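**Matte white tabletop, keep or refinish?**

**vikusero_49** — September 7, 2023
I bought a white table for the workroom in August. Jomura, 1,299 with delivery. The top is matte and I'm not sure I like it. My old one was glossy and wiped clean in one pass. Thinking of putting a clear gloss coat on it. Has anyone done this?

**sidbridge**
Don't. Gloss under a ceiling light is miserable to work at. You'll see the bulb in it all day.

**Karim El Khatib**
I disagree with sidbridge. I coated mine and the glare is fine if the lamp is off to the side. Can you post the top so we can see how it takes the light?

**vikusero_49**
Two of the top. It's plain white in both, with soft shading and no pattern. 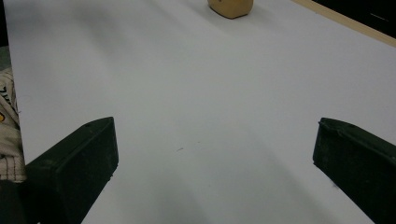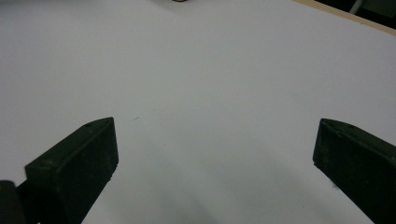 **abdelaziz15**
What do you clean a matte white top with if you don't want shiny spots?

**Karim El Khatib**
Warm water with a drop of dish soap on a soft cloth, then a dry cloth. Skip scouring powder and melamine sponges. They polish the spot you rub, and it shows from the side.

**sidbridge**
Agree on the sponges. I still say leave the finish alone. A clear coat can yellow, and on white you'll notice.

**Karim El Khatib**
Oil-based ones do. Water-based has held up for me so far — two years.

**vikusero_49**
OK, I'll try the soap and water for a month before I buy any coating. If I do coat it, I'll test on the underside first.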